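Brevelska shorts weekend, second report

I had meant to catch the early train and of course I didn't, so I reached the old Skenar cinema with the first programme already running and had to feel my way to a seat in the dark. What a lovely room it is, though — 87 seats, a proper curtain, and a projector you can hear breathing behind you!

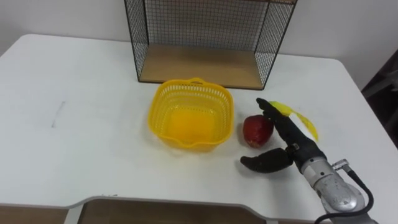

Yellow basket, red fruit and wire-mesh shelf unit on the white table.

Grímur Fogh introduced the silent reels himself, at some length (we didn't mind), and then came the ghost comedy I'd been hoping for since April. It runs ten minutes and I could have sat through it twice. The piano was a touch loud from where I was.

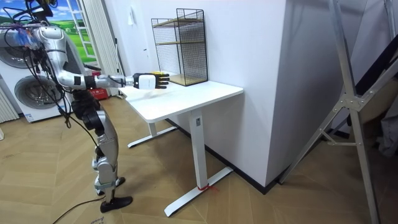 Humanoid robot at the white desk, arm out over the top.

Afterwards a few of us wandered over to Kovačević for soup and argued happily about the ending. The last programme starts at six tomorrow, and I've already got my ticket.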